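Well, my phone finally asked me this morning if I wanted the new Postent, and I said yes before I'd even had coffee. If you've been waiting on the big messaging update that Rovar has been hinting at since the winter, it's rolling out now, and I've been poking at it all day when I should have been working.

Quick recap for anybody who wandered in from somewhere else. Postent is the messaging app that comes loaded on every Rovar phone. It does texts, picture messages and its own chat thing when both people have it. A lot of folks replace it the minute they take the phone out of the box (I did, twice), mostly because it was slow and the search was a mess. Rovar promised a rewrite back in March, then went quiet, and plenty of us figured it had been quietly dropped.

So what's in it? The headline item is scheduled messages. You hold down the send button, pick a time, and off it goes later. I set one for 10 at night to remind my sister about the dog's pills and then forgot all about it, so I'll find out along with her whether it works. Group chats have been bumped up to 60 people, which sounds like a nightmare to me, but the soccer parents on my street will be thrilled. You can also pin conversations to the top now – finally! – and the search box will look inside old messages instead of just matching names.

The part I really wanted is syncing between phones. You can now have the same account live on 2 handsets, and whatever you read on one is marked as read on the other. I keep an old Rovar in the kitchen for recipes and music, so this is pretty much made for me. Setup took one code and a couple of taps. My older messages are still trickling onto the kitchen phone as I type this, and it's been at it since lunch. Rovar says in its release notes that the first sync can be slow if you've got a lot of pictures, and boy, do I have a lot of pictures.

Now the stuff I'm less happy with. The custom notification sounds are gone. All of them! I had a little duck noise for my brother and it's been swapped for the same plain ding everyone else gets. The notes say sounds will "return in a later version," with no hint as to when. The dark theme is also more of a charcoal gray than a true black, so if you use your phone in bed you may want to turn the brightness down another notch. And backups made with the old Postent can be read by the new one, but it doesn't go the other way, so make a copy before you tap that button if you think you might want to go back.

Carriers are the usual headache. Plorklow customers seem to be first in line, and that's where I am. Petridis says on its support page that it's still testing and that its own phones will get the update "in the coming weeks," which if you've been with Petridis for any length of time you'll know how to read. Unlocked phones are being done in batches. You can try to hurry things along by going into Settings, then Apps, then Postent, and tapping Check Now, and it did nothing for me last night and then worked right away this morning, so who knows.

It's a free update, and there's no word on a version for phones from other makers. I'd love to see one, mainly so I could quit juggling apps for the half of my family who won't touch a Rovar. The release notes don't mention it either way, and I've read them more times than I'd like to admit.
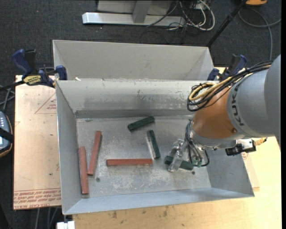

Petridis Plus subscribers got a text about this over the weekend, writes a reader who signs off as Duckless in Dayton, and the text says the update will go to the newer handsets first and to everything else after that. The same reader tried the Check Now trick four times and got the spinning circle each time. They also wanted to know if scheduled messages still go out when the phone is switched off.

I had to go test that last one. I scheduled a message to myself, turned the phone off, waited it out with a sandwich, and got nothing on the kitchen phone. As soon as I turned the main one back on, the message went through with the later time on it. So for now the phone has to be on and have a signal, and I'd leave birthday wishes for the boss out of it until you've tried it yourself.

If you're on Petridis and the update does show up, drop me a line with your model and I'll add it to the list. Same goes for anyone who has found where they hid the font size setting. I know it was under Display in the old one, and I've been through every menu in the new one – 2 times each – and still no luck.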